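Notebook — bench 2, sorting and folding
March 2024

Tuesday. Started on the second half of the Asden delivery this morning. Mixed knits and sportswear, all of it creased from being packed tight. Bag weight on the slip was 68 lb, and I didn't reweigh it.

The plan for the week is the same as on the board: sort by fabric, fold what can be folded, set aside anything that needs a decision. The shirts went quickly. Plain cotton lies down by itself once the sleeves are in, and the Skelta folding board is the right width for adult mediums. For larges I still have to let the side seams hang over and tuck them afterward, so we should cut a wider board before the April lot comes in.

The sportswear is slower. Most of these pieces are made of panels, and the panels don't behave the same way. A woven panel holds a crease and wants to fold along its own stitching. The knit next to it stretches, slides, and curls back at the edge. If you fold to the seam, the knit side ends up longer than the woven side and the stack leans. If you fold to the hem, the seam sits crooked and puckers. I tried both on the same pieces and went with the hem. It looks worse on top but the pile stays up.

The blue one with the speckled mesh and the white and blue stripes was the worst of the morning. The woven blue part has a double row of topstitching down it, and the stitched part is stiffer than everything around it, so the piece wants to stand up along that line.
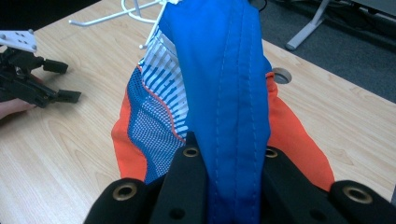
Jia's view is that we shouldn't be folding the paneled pieces at all. Roll them from the hem, she says, with the woven side out, and put them in the shallow bins standing on end. She did a bin that way at Priltalo and could pull one out of the middle without the rest coming apart. She also thinks the mesh picks up fewer hard creases when it's rolled, though she only had them in the bin for 8 days.

I did 4 her way after lunch. They are quicker to do and take up less of the shelf. My objection is the label: rolled, it ends up inside, and whoever checks sizes has to undo the whole thing. Could put a paper band on with the size written on it, but that is one more step and we are low on bands. Leaving both methods open until somebody else has had a turn.

Other notes:

Mesh snags on the rough corner of the bench, left side. Sanded it and put tape over it. Check the tape now and then.

Turn everything right side out before sorting. I skipped this for the first bag and put two lined jackets with the fleece.

Steamer is fine on the woven parts at the low setting — keep it off the stretchy knits until we have tested a scrap.

Lot number for the slip is 1577. I wrote it on the lid of the bin as well, in marker, on the short side.

Left for tomorrow: the rest of the paneled pieces, the sock bag, and more than half the kids' sizes, which are still in the gray tub under the window.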